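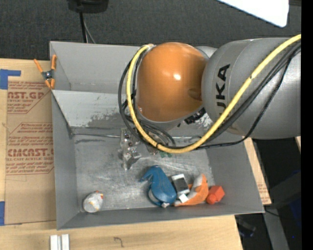 Cours 5 – Gestion des stocks en petite entreprise
Le contenant comme unité de compte

Notes rédigées par Branislav Krajčí pour le groupe du vendredi. Elles complètent le polycopié de Jussara Seixas (chapitres 2 et 3) et ne le remplacent pas.

1. Rappel de la séance précédente

Nous avons distingué le stock physique, le stock disponible et le stock théorique. Le stock physique est ce qui se trouve réellement dans le magasin. Le stock disponible s'obtient en retirant les quantités déjà réservées pour des commandes. Le stock théorique est celui que donne le registre, ou le logiciel. L'écart entre le stock physique et le stock théorique s'appelle l'écart d'inventaire. Plusieurs d'entre vous ont confondu cet écart avec la démarque, je reviens donc sur ce point : la démarque est une perte de marchandise, tandis que l'écart d'inventaire peut être positif et vient souvent d'une simple erreur de saisie.

2. Pourquoi compter par bac

Dans un atelier qui consomme des vis, des rondelles ou des joints, compter à la pièce prend un temps que l'entreprise n'a pas. On choisit alors une unité intermédiaire, le bac, dont le contenu normal est fixé une fois pour toutes. Cette quantité s'appelle le standard de remplissage. Elle est écrite dans la fiche article et ne doit pas être modifiée par le magasinier.

Il faut que tous les bacs d'un même article aient la même capacité. Si l'on mélange deux modèles, le calcul devient faux et l'erreur est difficile à retrouver.

3. Le système à deux bacs

Principe : chaque article occupe deux bacs identiques. L'opérateur prend toujours dans le premier. Quand celui-ci est vide, il le dépose à l'endroit convenu et commence le second. Le bac vide vaut comme ordre de réapprovisionnement – il n'y a donc pas de bon à remplir.

La quantité Q contenue dans un bac doit couvrir la consommation pendant le délai de livraison, plus une réserve de sécurité :

Q = (C x D) + S

où C est la consommation moyenne par jour, D le délai en jours ouvrables et S le stock de sécurité.

Exemple traité au tableau. L'atelier Prunen consomme chaque jour 144 rondelles d'un même diamètre. Le fournisseur, Geltmont, livre en 8 jours ouvrables. Le responsable souhaite une sécurité de 80 rondelles.

Q = (144 x 8) + 80 = 1232 rondelles par bac

Attention à l'unité de temps. Si la consommation est donnée par semaine et le délai en jours, il faut d'abord convertir. C'est l'erreur la plus fréquente dans les copies de février.

4. Le pesage

Pour vérifier un bac entamé, on le pèse, on retire la tare et on divise par le poids unitaire. La tare est le poids du bac vide. Elle se mesure sur chaque modèle, et il est prudent de la contrôler une fois par an.

Le poids unitaire se calcule sur un échantillon, jamais sur une seule pièce. Danica Kuruc, que nous avons reçue au premier semestre, conseillait un échantillon de 40 pièces pour la petite visserie. Avec moins, l'imprécision de la balance pèse trop dans le résultat.

5. Limites de la méthode

Le système convient aux articles de faible valeur et de consommation régulière (classe C, voir le cours 3). Il convient mal aux articles chers, car il oblige à garder presque en permanence un bac plein. Il est également déconseillé pour les articles périmables, sauf si l'on respecte avec rigueur la règle du premier entré, premier sorti. Verser le nouveau lot par-dessus l'ancien est donc à proscrire.

Une autre difficulté concerne les demandes saisonnières. Un standard calculé au printemps peut devenir insuffisant à l'automne. On prévoit dans ce cas deux standards, avec une date de changement inscrite dans la fiche.

6. Travail à préparer

a) Le magasin Beneš enregistre 2933 joints au registre. L'inventaire par pesage donne un poids brut de 15,1 kg, pour une tare de 1,1 kg et un poids unitaire de 5 g. Calculer l'écart d'inventaire et proposer deux explications possibles.

b) Reprendre l'exemple de la partie 3 avec un délai porté à 10 jours ouvrables. Que devient Q si le stock de sécurité ne change pas ?

c) Lire le cas Drerkari dans le polycopié et relever les articles pour lesquels le système à deux bacs vous paraît mal choisi. Une demi-page suffit.

Les réponses sont à remettre à Vlasta Ďurica avant la prochaine séance, sur papier. La calculatrice est autorisée à l'examen, le formulaire ne l'est pas.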